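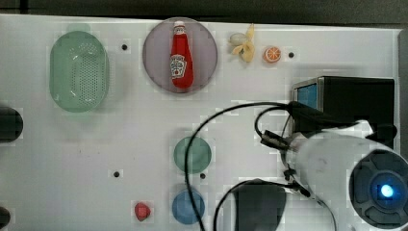 A toy banana and an orange slice on a white tabletop.

Hurbridge will start its second-string goalie against Garnusbridge, with the regular starter still out with a groin strain. The head coach confirmed it on November 28, 2019.

"He's faced 971 shots in this league. The sample is big enough," the coach said.

The backup has played some 40 games over 4 seasons. He stays deeper in his crease, so the defence pairs will hold the blue line less often. "We give up the outside shot and box out in front – same as we did at Mamero."

The penalty kill, which has allowed 4 goals in November, will not change. Asked about the Deschamps tournament, the coach said the roster was still open.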